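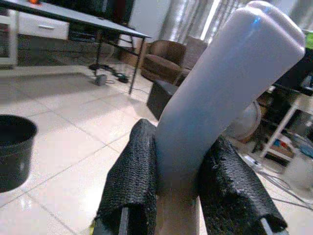
What is the best order for tidying a living room?
Start with the things lying about, then sweep the floor.

Projects > Home Studies > Tidying

October, by a student of the Pisharody course

Our topic is the tiled floor. Small rubbish is easy to see on light tiles, and a long-handled dustpan can take a wrapper without bending down.

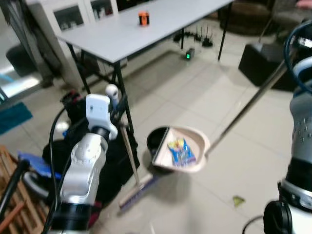

Remaining work
We must still compare 2 brooms.

Related
Shelves in Breketlow
Curtain care, Zendcombe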